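Decluttering course, has anyone paid for it?

Home & Garden > Around the House > General chat
16 replies, 2323 views

lyau_
Has anyone here done the Moltum decluttering course? My sister-in-law swears by it and wants me to go halves with her. It's 560 for the full thing, and for that you get the videos, a workbook and two calls with a "home guide". I've had a look at the free lesson and it seemed to be a woman telling me to put things I don't need in a bag. I could be missing something.

Li-hua

pottingshed
You aren't missing anything. Put things you don't need in a bag. I'll send you my invoice.

annick_b
I did it in May and I'm going to be the odd one out and defend it a bit. The videos are thin, I'll give you that. The calls were good though. I had my mother's things in the spare room for years and couldn't start, and having someone booked in to ask me how I'd got on made me start. The room is a room again.

Hok-lam Yuen
Glad it worked for you, Annick, but what you paid for there was an appointment. A friend with a phone could do that for the price of a coffee. I'm suspicious of any course where the useful part is the bit that isn't in the course.

annick_b
I have friends with phones. None of them rang.

pottingshed
Fair.

lyau_
What about the workbook? The sales page makes a big thing of it.

annick_b
Mostly blank pages with headings. "How does this object serve me?" and then lines. I used mine for shopping lists.

D_Olah
The one that annoys me is the claim that you'll save the fee back in the first year by not buying things twice. Where does that come from? I went through their page looking for anything to back it up and there's only a quote from a customer with no surname. I own two tape measures, and I bought the second because the first was in the car. No course is going to fix that.

Also check the small print on refunds. You have 14 days, but only if you haven't opened the second module, and the second module opens by itself when you finish the first.

Luminița U.
Is that right about the module? I did the trial and had to click on it.

D_Olah
It was like that when my wife tried it. They may have changed it. I wouldn't bet money on it either way.

Hok-lam Yuen
Worth asking them in writing before paying, then. Keep the reply.

Luminița U.
I'm halfway through doing my own place with no course, just a library book and a roll of bin bags. My slow patch has been anything above head height. You stop seeing the tops of wardrobes, and whatever goes up there stays up there. I found a fondue set I'd have sworn I gave away.
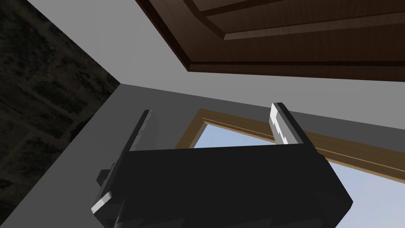

The other thing I'd say is don't buy storage first. I got a stack of boxes from Lelia at the start because they were on offer, and all I did was move the mess into them with lids on. Half of those boxes have now gone to the charity shop themselves. If the course tells you to buy a "starter set" of anything, I'd be wary.

annick_b
It does, to be fair. There's a discount code for boxes in module three. I ignored it.

pottingshed
And there's the business model.

annick_b
You can be as rude as you like about it, I've still got a spare room and you've still got that garage.

lyau_
Thanks all. I've told my sister-in-law I'll ring her every evening at 7 and ask what she's thrown out, and she can do the same for me. She's not thrilled. If we've got nowhere after a month I'll think about the course again, and I'll ask about the refund first.

Hok-lam Yuen
Let us know what she says about the ringing.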